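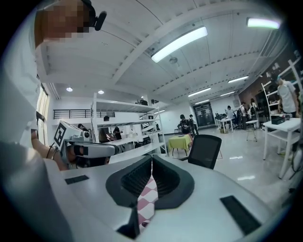 Both grippers up, checkered cloth below. The marker cube is on the far one.

Two days with the grippers at Hamutham
2018-06-23

My forearms are sore, my thumbs are sore, and I want to go straight back and do it again! I've been reading about teaching robots by demonstration for ages, and I had somehow pictured it as a desk job, with a mouse and maybe a joystick. Then Nanami Yagi put a gripper in each of my hands, told me to fold a napkin, and walked off to find me a better headset.

The task was cloth. Pick up a napkin by two corners, bring them over to the other two, lay it flat, smooth it once, let go. I've done that at home thousands of times without a thought. With two big rubber-tipped jaws in place of fingers it took me most of a minute the first time, and the napkin ended up looking like a samosa. Nanami kept it in the set anyway (marked as a failure, which they also want, and which I provided generously).

What surprised me most was how much the tool talks back. The pads are soft and ribbed on the inside, and you can feel the cloth bunch between them right before it slips. After an hour or so I was squeezing less and waiting more. Valentin Fankhauser, who has done more of these than anyone else in the room, told me to stop looking at my hands and look through the gap between the pads. Such good advice! The robot will only have the view from the gripper to go on, so if I'm peeking around the side to find a corner of the cloth, I'm using something it won't have. Once I started lining things up in the gap, my folds got better and my neck stopped hurting too.

The white cubes with the printed black-and-white squares are for tracking where each gripper is. Keep them pointed somewhere sensible and all is well. I have a habit of rolling my left wrist inward when I concentrate, and Mircea Marinescu, watching the tracks come in, would call out "cube!" every time. By the second afternoon he only had to clear his throat.
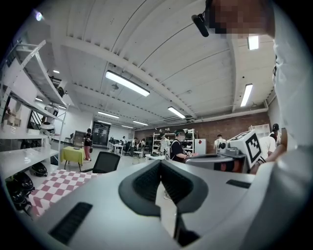 Marker cube on the right, helmets on the shelves at the left.

I also got a turn at the remote control side, which they call Coetzee after somebody's old landlord. Same kind of fold, except now there's an arm across the table doing it and you're steering from a chair. I was sure I'd like this more. It's a robot! It moves when you move! And it is a thrill for the first few minutes, I grinned like a kid. But there's a small lag, and no feel in the fingers at all, and I kept pinching the table through the cloth. My best remote fold took longer than my worst one by hand. Floarea Toma is much smoother at it than I am. She makes every move in one go and then stops dead, with none of my little corrections, and I could have watched her all day.

They use both. As I understood it, the hand-held sessions give them lots of variety quickly, and the remote ones give them fewer recordings that match the real arm exactly, joints and all. Mircea would explain this better, and did, on a whiteboard, but I was eating a sandwich and only wrote down half.

Some numbers, for those who like them. The cloth set stood at 2,781 folds when I left. On a good day a pair of people can get up to 290 done, swapping whenever somebody's grip goes. We weren't near that. I talk too much between takes, and I forgot to press the start button more often than I'm going to admit on my own blog.

Late on the second day they loaded Cirnik, the model trained on the earlier folds (none of mine, to be clear), and let it run the arm on its own. It went for the near corner, missed, backed off a little, and came in again lower. Valentin pointed out that the backing off is something he does. He'd never noticed until he saw the arm do it, and now he can't stop noticing. The fold itself was a bit crooked. I clapped anyway.

A few notes to myself for next time: shorter sleeves. Trim thumbnails. Bring the thin gloves and try a session with them on. Ask Zamfira Crăciun how she sets the cloth back down the same way between takes, she does it with a flick I couldn't copy. Start slow, because the speed comes back by itself after lunch and the sloppy ones all come from the first half hour.

I'm back there in July, when they want to start on shirts. Sleeves! I've been practicing on my own laundry with a pair of kitchen tongs, and so far the tongs are ahead.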